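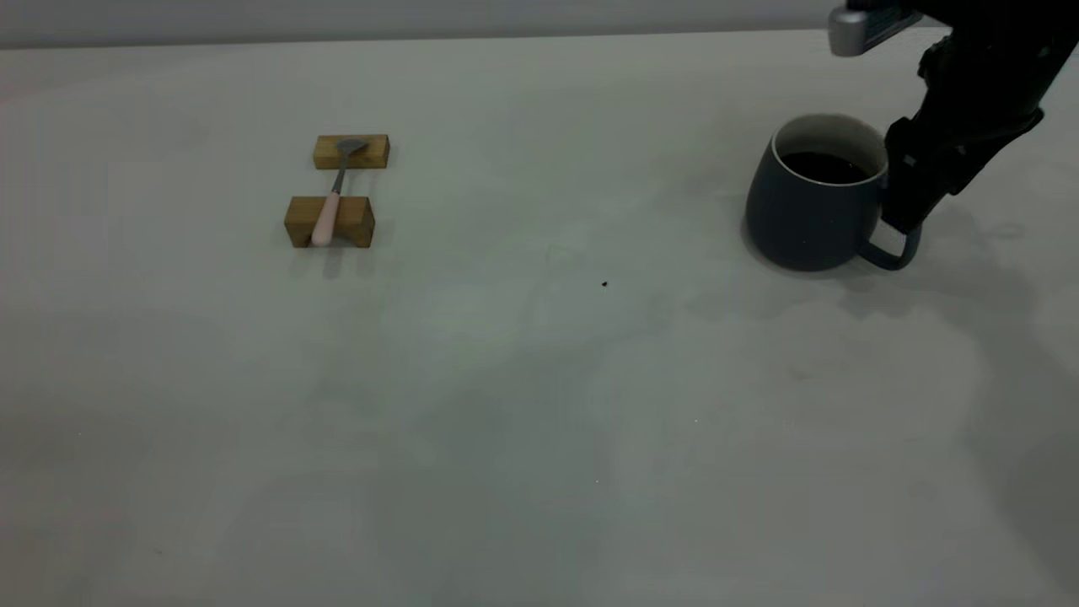
Grarnusel Table Goods Workshop
Minutes of the September members' meeting

Reading time: 7 minutes

Meeting opened at 4 p.m. in the back room. Mutua Kinyua in the chair, minutes by the shop desk. Good turnout, including three people from the pottery side who don't usually make it over before their kiln is unloaded. Welcome, all of you, and thank you for the shortbread!

1. Minutes of the last meeting

Accepted with one correction. The band saw blade was paid for out of the tool money and not the fair money. Corrected in the book.

2. The two-block spoon rest (working name Zetis)

This took up most of the first hour and it was a great hour. Mutua introduced it by setting it out on the table and letting people have a go, and everybody got up from their chairs.

For those who missed it: two small rectangular wooden blocks, one behind the other, with a gap of table between them. The spoon lies across the gap, handle on the near block and bowl on the far one. You can put the blocks in a drawer when you're done, and they take up hardly any room at all. Several members said they'd expected something more complicated and were delighted that it wasn't.

Points raised:

- The gap. Mutua has been leaving it up to whoever sets the table, and the meeting liked that very much. A teaspoon person and a ladle person can both be happy with the same pair. It was asked whether we should put a third piece, a thin rail, between the blocks to fix the distance. Talked over at length. The feeling of the room was no, keep it as two blocks, and put a line on the card telling people to slide them to suit the spoon.

- The grain. Lots of love for the honey color. One member asked if we could offer a dark version as well. Mutua would like to get the light one right first. Agreed to look at a dark stain in the new year, on offcuts only.

- Where the handle goes. With the pink-handled spoon, the rounded end comes just past the front of the near block. People were split on this. The pottery side thought it looked generous and easy to pick up. Two of the woodworkers would like the handle to sit fully on the wood. Left as it is for now, as it depends so much on the spoon, and there was a lively five minutes of everyone fetching spoons out of the kitchen to prove their own point.

- Feet. Cork dots, felt dots or nothing. Felt was ruled out quickly (soup). Mutua will make up one pair with cork and one pair bare and leave both by the kettle for members to try out. Please do use them, and write what you think on the pad!

- Finish. Food-safe oil, two coats, rubbed back in between. A member asked about wax over the top, and will bring a tin to the next bench evening so we can compare.

- Corners. At present they are a little sharp to the thumb. Agreed to ease them by hand with fine paper. No router. This was unanimous and there was some cheering.

Decision: the Zetis goes ahead for the fall fair. The name stays unless someone comes up with a better one before the cards are printed.

3. Putting the rest together with the mug

The pottery side brought up something we should have thought of ages ago, and it was the best idea of the afternoon. Why not show the spoon rest and the Arai mug as a set? The slate gray with the matte finish looks wonderful near the light wood, and the rounded body of the mug is a lovely change after all those straight edges. The potters are rightly proud of that shape, it's wider toward the base and feels very settled on a table.

Practical matters:

- Price as a set or separately? Both. A small saving if bought together. The desk will work it out and bring a figure to the next meeting.

- Packing. The blocks should not travel inside the mug. We tried it last year with the egg cups and we all remember the box that came back. Blocks wrapped together in tissue, mug in its own sleeve, both in one carton.

- The potters have 136 mugs in the slate glaze either finished or waiting for their second firing. They would sooner not promise any more than that before the holidays. Noted, and the fair order will be kept under that number.

- Spoons. We don't make spoons, and the meeting doesn't want to start. Customers bring their own. A member offered to look into a supplier of spoons with colored handles, the pink having been such a hit, and will report back if anything comes of it.

4. Display for the fair stand

The stand will be the corner one at Grondeck again, same as last year, with the long counter. We are very pleased, it is the spot with the good light in the afternoon.

Discussion of how much to put on the counter. Last year's display had everything we make on it and people walked straight by. This year Mutua proposed a pale gray top and plenty of bare space, with a single spoon rest set up the way it would be used. The wood really does come up warm against gray, and a bit of pink beside it makes people smile. Stock goes underneath on the shelves.

Agreed:

- One spoon rest laid out with a spoon on it, near block toward the customer, spoon on a slant so that the handle comes toward the left hand and the bowl points away.
- Room left in front for people to put down a bag or lean in for a closer look.
- No tablecloth. The burlap one is retired with thanks.
- Price cards small and off to one side, lettered by hand.
- A second pair of blocks kept loose for people to pick up and handle. They will want to!

Someone asked about the shallow notch across the top of the near block, and whether it should be pointed out on the card. Mutua would like people to find it for themselves. Others felt that it is the cleverest part and deserves a line. Settled on a short line at the bottom of the card: "The spoon sits in the groove."
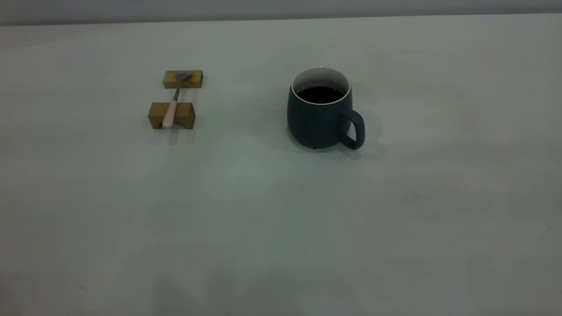
5. Money

The budget for the fair is $600, as voted in the spring. Committed so far: $588, covering the stand fee, cartons, tissue, card stock and the oil. That leaves very little, but the only thing still to buy is cork dots, and a member has a sheet of cork at home that she's happy to cut up. Warm thanks to her.

Stand takings will go into the tool money as before. The first call on it is the new vise for the left-hand bench. The old one was discussed with some feeling.

6. Bench evenings

Going really well. The room has been full for the last several and the newer members are turning out lovely work. Block-making for the Zetis will be the main job from now until the fair. The order of work, so that anyone can walk in and pick up where the last person stopped:

- Rip the stock to width, then crosscut with the stop block set. Please don't move the stop. If you have to move it, put it back and check against the sample pair hanging by the door.
- Cut the notch in the near blocks only.
- Sand the faces on the flat board, ease the corners by hand.
- Match the pairs for color before oiling and keep them together with a rubber band.
- Oil, leave on the rack, rub back, oil again.

Matching pairs is a nice sitting-down job and would suit anyone who wants to come and chat without getting covered in dust. Children are welcome for that part with a grown-up.

7. Wood store

The offcut bin is overflowing again. Anything shorter than a hand goes in the kindling box, free to take home. The long honey-colored boards on the upper rack are reserved for the spoon rests. There is a note on them now in red pen.

8. Any other business

- The window latch by the sink has been fixed. Hooray.
- Could whoever borrowed the small square please return it to its hook.
- A member asked if the workshop might try a chopstick rest on the same lines. Great interest! Mutua sketched one on the back of the agenda and will bring a rough version next time.
- The kettle needs descaling. Taken on by the pottery side.

Actions

Mutua Kinyua: cork and bare sample pairs by the kettle; wording for the card; rough chopstick rest.
Pottery side: second firing of the slate mugs; one mug to the shop for the display; kettle.
Shop desk: set price; confirm carton delivery; send the stand form back to Grondeck.
Everyone: try the samples, write on the pad, come to a bench evening if you can.

Meeting closed at 6:15 p.m., and most people stayed on for the rest of the shortbread.

Grarnusel Table Goods Workshop | Contact the shop desk | © Grarnusel Table Goods Workshop | Back to top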